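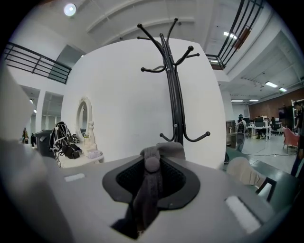
Journals > Household Studies > Volume 15 > Section 3

3. Where outdoor clothing is kept in small rented flats

3.1 Setting and sample

The survey was carried out in two housing areas, Zorness and Ivach, both built as rented flats with a narrow entrance passage and no porch. Forms were posted through 3000 doors in April. Flats with a shared entrance hall were left out, as the question of who owns the hall space had caused confusion in the pilot. The form asked what kinds of outdoor clothing were kept near the front door, what they were kept on or in, and whether anything had been moved elsewhere since the previous winter.

We followed the grouping of storage set out by Tamošiūnaitė, with one change. Her scheme treats hooks fixed to the wall and racks standing on the floor as a single type. We separated them. Tenants in Ivach need written permission to drill into walls and those in Zorness do not, so putting the two together would have hidden the difference we most wanted to look at.

3.2 Home visits

A further 200 households agreed to a short visit. Visits took 15 minutes and were held in the early evening, when most people were back from work and the coats in daily use were likely to be at home. The visitor filled in a one-page sheet and drew a rough plan of the entrance. Figure 2 shows a coat rack.

Figure 2. Coat rack, black metal.

Scarves and other small knitted items were entered separately from coats. In the pilot they had been counted under "other", and that group grew too large to be of any use. Bags were recorded only if they hung from the same support as clothing. Shoes were not recorded.

3.3 What the visits added

Answers on the posted form and entries on the visit sheet agreed well for coats and poorly for small items. People tended to forget hats and gloves when filling in the form at a table in another room. Several said that the rack by the door held clothing for more than one season, and that they cleared it only when a coat fell off or a guest had nowhere to hang theirs.

Households in Ivach relied more on standing racks, as expected. In Zorness wall hooks were common, but over 100 of the returned forms listed a rack as well, usually bought before the move. The earlier Doltasmont study did not report this overlap. Its form allowed a single answer to the question on storage, and we return to this in Section 5.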